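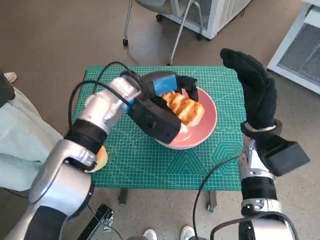

Which bread props are we keeping on the table this week? Twisted pastry with the pink plate as before, round bun down by the left edge of the mat, the rest goes in the Dretgate tub.

2019-06-24
Food table, notes to self + whoever sets up next

Search notebook
Enter keyword

Green mat down, grid side up. Wiped it first, crumbs get into the printed lines if you leave them. Dry cloth then damp. Don't use the Kubo spray on it, went tacky last time and took ages to come right.

Pastry sheds. Flakes on the plate, on the mat, on the floor by the castors. Swept twice. Lock the castors before you start, table wandered a good bit on the first go.

Round bun is easier, holds its shape, hardly any mess. Crust on the twisted one is all ridges so it looks diffrent depending which way round you put it down. Turned it a bit each time and wrote down which way. 11 goes with the pastry, 8 with the bun, then lunch.

Plate: the pink one slides when the mat's damp. Let it dry properly. Tried a bit of the Pendus grip liner underneath, better, but it lifts one side so the bread rolls. Took it out again.

Stock: five rolls left in the tub, one pastry gone soft, binned it. Reordered from Lerach, order 2329, same mix as before. Ask them for less sugar glaze, it sticks to everthing.

To do
- wash plate, warm water only
- new bin bags!!
- label tub NOT FOR EATING, bigger letters
- check underside of mat for crumbs
- find the small brush, was on the window shelf in June, isnt now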